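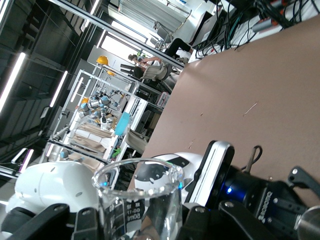
Ha-rang Nam
Customer training lead, Tellgate

Section 4: Teaching the arm to hold a glass beaker

By the time you reach this section you should have the arm bolted down, the gripper wired, and the Stasent software talking to both of them. If the status bar in Stasent still shows amber, go back to Section 3 and finish the connection check before you carry on. I know it's tempting to skip ahead to the fun part, and I have done it myself, but a grip you teach on an unfinished connection won't be saved properly and you'll only have to teach it again.

We start with a small beaker that has black printed graduations, the kind with a 60ml mark on its side. It's a friendly size for a first grip. Once you're comfortable with it, the same steps work for the larger glassware in your Desari kit, with the changes listed at the end.

Before you begin

You will need an empty beaker, a clean lint-free cloth, the teach pendant, and the emergency stop within easy reach of your free hand. Please wear safety glasses for the whole section, and ask anyone standing nearby to do the same.

CAUTION: Use an empty beaker every time you teach or change a grip. Don't put liquid in it until you have finished the hold test in step 10.

CAUTION: Look the glass over carefully for chips and hairline cracks, especially at the rim and the base. A beaker with any damage goes in the glass bin, even if the damage looks tiny.

Setting the first grip

1. Wipe the gripper fingers and the outside of the beaker with the cloth. A little skin oil is enough to make glass slide.

2. Check the screws on the fingers with the hex key from the kit. They should be snug. If one turns easily, tighten it and then repeat the finger zeroing in Section 3.

3. Clear the tabletop under the arm's path and tuck any cables back toward the far edge of the table. Leave the cable at the gripper a gentle loop so the wrist can turn without pulling on it.

4. In Stasent, open Grips, choose New, and type a name you'll recognize next month. "Small beaker side" is much kinder to your coworkers than "test 2".

5. Set Speed to Slow and Force to Glass. Both settings stay where they are until you reach step 10.

6. Stand the beaker on the table and jog the arm until the beaker's wall sits between the open fingers. Take your time here. Crouch down and look from the side as well as from above - clear glass is surprisingly hard to judge from one angle, and the reflections in the wall can fool you into thinking you have more room than you do.

7. Press Close on the pendant and keep your thumb on the button. The fingers stop by themselves when they meet the glass. If you let go early, they stop right where they are, and you can simply press again.

8. Press Save Contact. Stasent stores the finger position and shows it as a number on the grip page. Copy that number into your log sheet. Ours was 106 on the training arm, but yours will depend on your fingers and your glassware, so please don't type ours in.

9. Raise the arm a hand's width above the table and watch the beaker for any slipping or turning. If it moves at all, lower it, open the fingers, and go back to step 6.

10. Start the hold test. The arm tilts the beaker slowly to each side and then waits for 300 seconds. Stay with it while it runs. When the pendant chimes, compare the finger position with the number in your log sheet. If the two match, the grip is ready to use.

NOTE: A lifted grip survives a software restart, but it does not survive a change of fingers. If you swap the finger plates for any reason, teach every glass grip again from step 1.

NOTE: If the pendant shows message 62 while the fingers are closing, the gripper has met something sooner than it expected. Nine times out of ten a finger has landed on the rim. Open the fingers, lower the arm slightly, and try again.

For larger beakers

Follow the same steps, but open the fingers fully before you approach, and run the hold test twice. Save each size as its own grip. Instructions for pouring are in Section 5.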